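Imprimir | Enviar por e-mail

Pesquisar no site Ir

O arrolamento de bens móveis no inventário: dificuldades de avaliação e partilha do recheio da casa

Relatório de projeto apresentado à unidade curricular de Direito das Sucessões 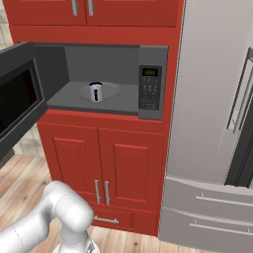 O presente relatório tem por objeto a relação dos bens móveis que compõem o recheio da casa de morada do falecido, matéria a que a doutrina dedica pouca atenção quando comparada com os imóveis e as participações sociais. A questão de partida é saber o que deve figurar na relação apresentada pelo cabeça de casal e com que grau de pormenor. Um caso corrente é o da cozinha equipada: um micro-ondas embutido numa torre de armários vermelhos, por exemplo, com o seu prato giratório de vidro, pode ser entendido como coisa móvel autónoma, a relacionar e a avaliar separadamente, ou como elemento ligado ao imóvel e transmitido com ele. A resposta depende do carácter de permanência da ligação e tem efeitos diretos no valor das verbas e na composição dos quinhões.

1. Enquadramento

Aberta a sucessão, a administração da herança pertence ao cabeça de casal até à liquidação e partilha. Entre os seus deveres conta-se o de relacionar os bens, indicando o respetivo valor, bem como as dívidas e os encargos conhecidos. No caso dos móveis, admite-se o agrupamento numa só verba de objetos da mesma natureza e de valor reduzido, faculdade que os intervenientes utilizam com critérios muito diversos.

O grupo de trabalho optou por limitar o estudo às heranças indivisas em que pelo menos dois herdeiros reclamam o uso da casa. Ficaram excluídos os estabelecimentos comerciais, as coleções e os veículos.

2. Metodologia

A parte prática assentou num caso de simulação preparado pela docente orientadora, Rattana Wattanapong, e designado por Processo Tretier. O caso compreende um testamento, uma habilitação de herdeiros, 4 relações de bens alternativas e a correspondência trocada entre os interessados. A análise foi complementada com uma entrevista a Mojtaba Daneshvar, avaliador da firma Sternov, que facultou ao grupo o modelo de ficha utilizado nas avaliações domiciliárias.

As verbas foram registadas numa folha de cálculo e classificadas segundo três critérios: autonomia da coisa, estado de conservação declarado e existência de documento de aquisição. A classificação foi revista em setembro por um segundo elemento do grupo.

3. Resultados

O conjunto das relações analisadas soma 927 verbas. As divergências concentram-se nos equipamentos encastrados, nas estantes feitas por medida e nos aparelhos de iluminação. Na relação subscrita pela herdeira residente, estes bens surgem incluídos no valor do imóvel. Na relação do herdeiro Phetsri aparecem discriminados um a um, com um valor global de cerca de 3000 euros.

Verificou-se ainda que a falta de fatura não impede o relacionamento do bem, mas dificulta a fixação do valor. O avaliador entrevistado referiu que, nessas situações, recorre ao preço de equipamento usado comparável e aplica uma redução em função da idade presumida e do custo de desmontagem. Quando este custo se aproxima do valor de mercado, a verba perde interesse económico para todos os herdeiros.

4. Discussão

Entende o grupo que a discriminação exaustiva favorece a transparência, embora prolongue a fase de reclamações. No Processo Tretier, o calendário fixado pela docente previa 30 dias para a resposta dos interessados, prazo que se revelou curto para a obtenção de avaliações independentes. A solução ensaiada consistiu em relacionar individualmente apenas os equipamentos removíveis sem dano para o edifício, remetendo os restantes para a descrição do imóvel.

Esta solução não resolve o problema das benfeitorias pagas por um só herdeiro após a abertura da sucessão. O caso continha um recibo da empresa Metex, relativo a obras na cozinha, emitido em nome da herdeira residente. O grupo tratou o montante como eventual crédito sobre a herança, sem o somar ao valor dos móveis, e deixou em aberto a respetiva qualificação.

5. Trabalho subsequente

Propõe-se a revisão da ficha de avaliação, com a introdução de um campo próprio para o modo de fixação do bem, e o confronto dos critérios adotados com decisões judiciais sobre partes integrantes. A folha de cálculo e as relações de bens encontram-se depositadas junto da docente orientadora e podem ser consultadas à sexta-feira, mediante pedido prévio.

Contactos | Todos os direitos reservados | Voltar ao topo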